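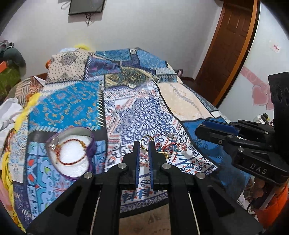
A returns clerk at the Prindalach site wrote, after reading the first draft of this card, that it said a good deal about the grippers and very little about the roster, and asked which jobs would still be on it next year. The section headed Effects on work was added in response and is maintained together with the technical sections.

Prindalach Small Items: data card

Release 3
November 30, 2021

Summary

Prindalach Small Items is a set of manipulation recordings made by staff who sort returned costume jewellery and accessories. Each collector works with a pair of hand-held grippers and handles bracelets, rings, ornaments and small boxes in the way the returns procedure requires. The set contains 2,000 episodes, with a total running time of 136 hours. It is used to train the sorting cell planned for the Prindalach returns room.

Valtonen supplied the grippers and the recording software. Pollitex operates the returns room and employs the collectors. The Stokau office holds the master copy and handles access requests.

Tasks covered

Picking up a single piece from a pile of mixed jewellery
Separating cord bracelets that have become tangled
Placing a piece in an open box, with or without a lining
Closing a box and moving it aside

Recordings were made both at benches in the returns room and in collectors' homes. Home recordings use whatever surface is available, including beds with printed covers. Patterned backgrounds make small metal pieces harder to segment, and users should report results for home and bench recordings separately.

Files

episodes/ camera streams and gripper width, one folder per episode
labels/ task, outcome and location type (home or bench)
splits/ train and held-out lists
CHANGES.txt corrections made after the September release

Known limitations

Thin chains are under-represented. Outcome labels were assigned by the collector at the end of each episode and have been checked only for the held-out list. Cord items often leave the view of the camera while being untangled, and gripper width alone does not show whether a cord is held.

Effects on work

Collecting is paid at the sorter's ordinary hourly rate, and time spent charging equipment or repeating a failed episode is counted as work. Home collection is voluntary. A sorter who declines it keeps the same shifts.

When the cell is in service, first-pass sorting of boxed items will move to it. Inspection, repair decisions and tangled goods will remain with staff. Pollitex has agreed to retain the present positions for 2 years and to offer training in cell supervision during paid hours. No agreement has been reached for the period after that, and staff have been told so.

Several collectors reported sore wrists after long sessions with the grippers. Sessions are now limited, and collectors may stop an episode at any point without giving a reason. Episode counts per person are not passed to shift supervisors.

Consent and removal

Collectors may ask for their home recordings to be withdrawn. Requests go to the Stokau office. Withdrawn episodes are deleted from the master copy and listed by number in CHANGES.txt. Licensees are required to delete their own copies when the list is updated.

Access

The set is available for research under a signed licence. It may not be used to assess the speed or performance of individual workers.

Related items
Prindalach returns room: notes on bench layout
Valtonen hand-held gripper: charging and care
Pollitex staff agreement on recording at home
Stokau office: access request form
Change log for the September release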